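SPEAKER NOTES
Session 4: Table Surfaces, Paper Goods and Place Settings
Okareck Hospitality Program, Cillwood Campus
Running time: 29 minutes, with questions taken at the end

Opening (slides 1 to 3)

Welcome attendees and confirm that the handout has reached every row. State the subject of the session: the choice of a table surface, and the effect of that choice on the paper goods laid upon it. Remind the room that linen service was covered on Saturday morning and will not be repeated.

Refer to the Prondance banquet order, which attendees received in advance. The order called for 200 invitations, each in an envelope, with a napkin at every place. The client asked for a marble look on all tables. Do not discuss pricing beyond the figure of 1445 dollars given on slide 3.

Surface pattern (slides 4 to 6)

Explain that a veined pattern is never even. Dark veining gathers in some parts of a tabletop and leaves others nearly white. Staff should look over the whole surface before laying anything on it and choose an open area for the piece that guests are meant to read first.

Pause on the term "marble pattern." The program uses it for any surface with this look, whatever the material underneath. Attendees who need to specify material in a contract should consult the Aoun purchasing guide, page 17.

Gray and white on marble (slides 7 to 9)

Allow the room time with each slide before speaking. The points to make are as follows.

White napkins on a white and gray ground depend on their creases and edges to be seen. A diagonal placement helps, as the line of the napkin does not run with the table edge. Wrinkled edges should be pressed flat before service.

Gray pieces hold their outline on the lighter areas and lose it where the veining is dense. A flat gray sheet should be squared to the table unless the plan calls for an angle.

Envelopes laid flap side up show the point of the flap. Decide at the planning stage which way the point will face, and keep to that direction at every place. 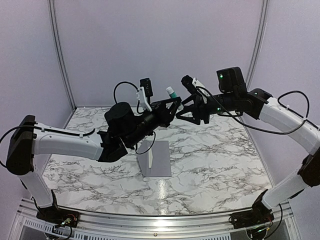
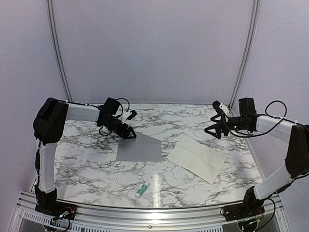
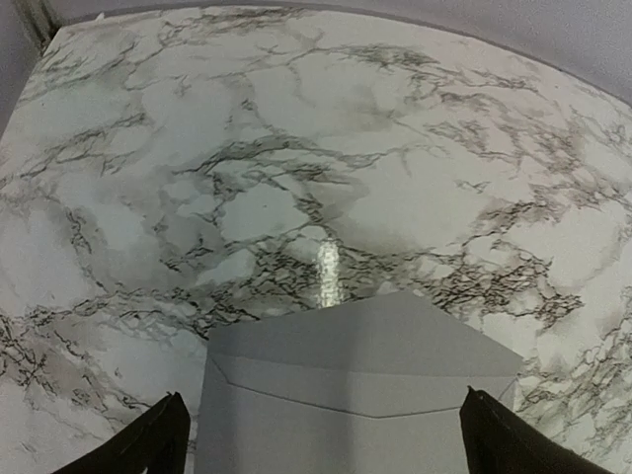
Lighting and glare (slide 10)

Return to the last of the three slides and direct attention to the bright streak on the tabletop, just beyond the tip of the envelope flap. A glossy surface will return light in this way, and a guest seated at the wrong angle will see the streak before the envelope. Staff are asked to check each table from a seated position and from a standing one.

Where glare cannot be removed, move the paper goods first and the lamps second. Lamp positions at Cillwood are fixed by the building office and require a written request.

Practice exercise (slide 11)

Attendees work in pairs for six minutes. Each pair receives one envelope, one napkin and one gray sheet, and prepares two arrangements on the sample board. The first should follow the guidelines on the handout. The second may depart from them, provided the pair can state its reasons to the room.

Call on two pairs only. If time is short, omit the second arrangement.

Questions and close (slide 12)

Questions on folding should be referred to Session 5. Questions on printing and postage are outside the scope of the program. Ask attendees to return sample boards to the rear table and to leave evaluation forms in the tray by the door.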